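Teal bins, white bottles and a very long Wednesday at Fonwood

I went over to the Fonwood building on Wednesday to hear about one thing, the new sorting tables on the second floor, and I ended up staying until almost six because I got talking about bottles. Yes, bottles! Small white ones with white caps and no labels, the kind you'd put vitamins in. If you've been following the refill swap that Vitar and Runico have been putting together since spring, you'll know they have been fighting a clutter problem the whole way, and the people up there finally think they have a setup they like.

The idea is pretty simple. People bring in their empty bottles, the bottles get checked over, and then they go into a bin and off to Halim for washing. The checking was never the hard part. The hard part was that every table had turned into a junk drawer, with tape and pens and somebody's lunch in the middle of it, and bottles kept wandering off to the wrong pile. So the new rule is one bin per table, bottles standing up, and nothing else that doesn't need to be there. (A plant is allowed. There was a vote about the plant, and I'm told it got heated.)
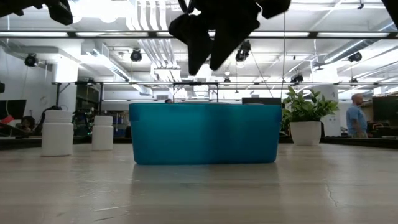

The bin, two of the bottles and the plant that won the vote.

I like the color of the bins a lot. They're a teal blue, and on those pale tabletops you can find one from clear across the room, which was the argument for buying them. The first batch on order was gray. Gray bins on a light table in a bright room just sort of melt away when you're tired, and the afternoon crew asked for something louder. They're wide and low too, so you can reach in without knocking over whatever is standing next to it.

The room itself is big and bright and people come and go all day long. I got there around lunch and the place was humming. It was warm, as you'd expect in July, and the windows on the street side were all open, so every bus on the block joined in the conversation. I was offered iced tea within a minute of walking in and said yes before they'd finished the question.

The swap has taken in 2000 bottles so far, which is a lot more than I would have guessed for something that started with a box by the elevator. Three neighborhood pharmacies have signed on to keep a drop-off shelf, and two more are thinking it over. The bottles come in all kinds of shapes, but the plain white ones are what everybody hopes for, as they stack the same way and they're easy to peel clean.

One thing that did change this month is how the bottles get set out before they're binned. They used to be lined up in a tight row along the edge, and one good bump would send the whole row to the floor. Now they're spread out over the tabletop with the bin in the middle and some breathing room between them. It looks a little random if you ask me, but you can pick one up without touching its neighbor, and I heard no crashes the whole afternoon.
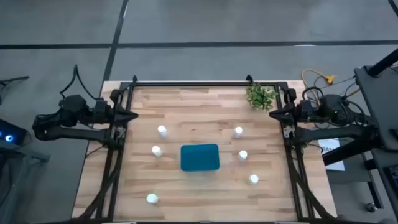 What happens next

The tables stay as they are through the end of the month. After that the crew will sit down with the Runico folks and decide whether to add a second bin for caps. Opinions are split! Caps take a different wash from the bottles, so somebody has to unscrew them sooner or later, and it could be done right at the table. On the other side, a second bin eats up space, and space was the whole point of the clear-out. I'd vote for a small tub on the floor, but I don't get a vote.

There's also some talk about the tabletops. They have picked up a few scratches and cracks, and Vitar has offered to have them refinished over a weekend. I kind of hope they leave them alone. They're work tables, they've been worked on, and the shine from the ceiling lights is plenty fancy already.

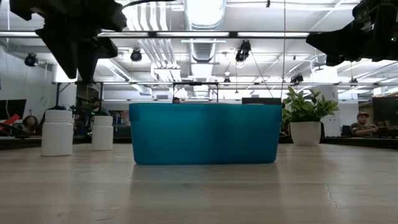 Floarea Cârstea

If you have empties at home, rinse them out, peel the label if it comes off easily (don't go to war with it), and put the cap back on. Drop-off is at the front desk at Fonwood until 3 in the afternoon, and you can bring as many as you can carry. Glass isn't being taken yet, and neither are pump tops, so please keep those for now. And if you'd like to see the tables for yourself, ask at the desk and someone will usually walk you up. I'm going back next month to find out how the cap question got settled, and to check on the plant, which was looking very green and leafy when I left it.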